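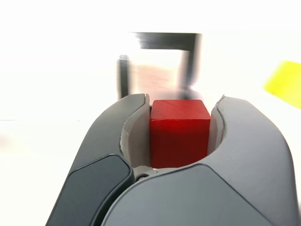
A red wooden cube with slightly rounded edges.

Toy block

Toy blocks, also called building blocks or simply blocks, are solid pieces of wood, plastic, foam or other material used in play. They are made in regular shapes so that they can be stacked, lined up and sorted. The cube is the oldest and most common shape. Other shapes found in most sets are the brick, the pillar, the triangle, the arch and the half circle.

Blocks are usually given to children from the age at which they can sit up without help. Larger and heavier sets are made for classrooms, where they are used on the floor by several children at once.

History

Wooden blocks for children have been in use in Europe for several centuries. Writers on education in the 1600s and 1700s recommended dice and blocks marked with letters as a way of teaching the alphabet. In the 1800s the growth of kindergartens created a steady demand for plain geometric pieces, and factory sawing made it possible to sell matched sets at a low price.

Colored blocks became common later than plain ones. Early paints often contained lead, and many families preferred bare wood for this reason. Water-based stains and lead-free paints came into general use during the 20th century, and most colored blocks sold today are finished with one or the other.

Materials and manufacture

Hardwoods such as maple, beech and birch are preferred for better sets. They hold a sharp outline, do not dent easily and can be sanded smooth. Softer woods such as pine are cheaper and lighter but wear faster at the corners. Basswood is often chosen for carved alphabet blocks - it cuts cleanly and has little visible grain.

The wood is dried before it is cut, as blocks made from damp stock shrink unevenly and no longer match. The dried boards are planed to thickness, ripped into square strips and then crosscut to length. Edges are rounded over, either with a router bit or by tumbling the blocks together in a drum. Tumbling for long periods gives a softer edge but also takes a little off each face, and makers allow for this when setting the saw.

Stain soaks into the wood and leaves the grain showing. Paint covers it, although a thin coat may still let the grain show through. End grain takes up more color than the sides, so a stained cube is often darker on two of its faces.

Sizes

Most sets are based on a single unit, with every other piece a multiple or a simple fraction of it. In a unit block system the basic brick is twice as long as it is wide and twice as wide as it is thick. Two squares therefore cover one brick, and children can fill a gap in more than one way. Sets from different makers do not always fit together, even when both use the same named unit.

A home set commonly has 60 pieces. Classroom collections are much larger and may run to 1000 pieces, stored on open shelves with an outline of each shape marked on the shelf edge. The Aneo set, sold in a cloth bag, has 13 shapes and uses a cube as its base unit. The Zirkov set is made up of cubes only.

Use in play and teaching

Children's building tends to follow a known order. The youngest carry blocks about, bang them together and put them in containers. Stacking and laying in rows come next, followed by bridges, enclosures and patterns. Older children name what they have built and use it in pretend play.
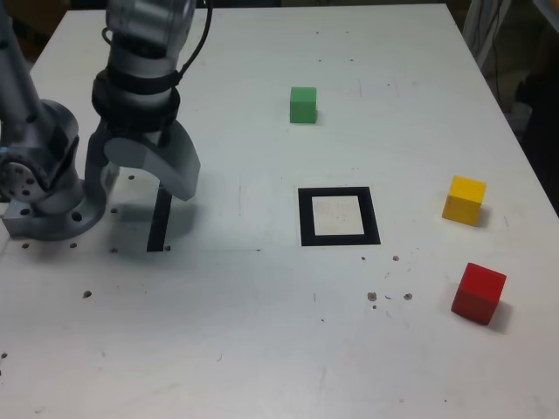
Teachers use blocks to introduce counting, length, balance and symmetry. Cubes are also used in drawing lessons, where a plain solid shows how light falls on flat faces. In her handbook for preschool teachers, Kyu-ri Hong recommends leaving block buildings standing overnight when space allows, so that the same work can be picked up again the next day.

Safety

Blocks for children under three must be too large to fit in the mouth, and national rules set out how this is tested. Finishes are checked for lead and other heavy metals. Wooden blocks should be wiped with a damp cloth and not soaked, as standing water raises the grain and can cause splitting. Rough spots can be sanded by hand.

Collecting

Older sets are collected, mainly for their printed paper labels and boxes. Complete sets are uncommon and loose blocks are sold by weight. The Softić collection in Ralham holds wooden sets from several countries and is open to visitors from April. Its catalog was compiled by Vikas Rastogi and lists sets by wood, finish and base unit.

See also

Alphabet block
Construction set
Stacking toy
Unit block

This page was last edited on 13 November 2023.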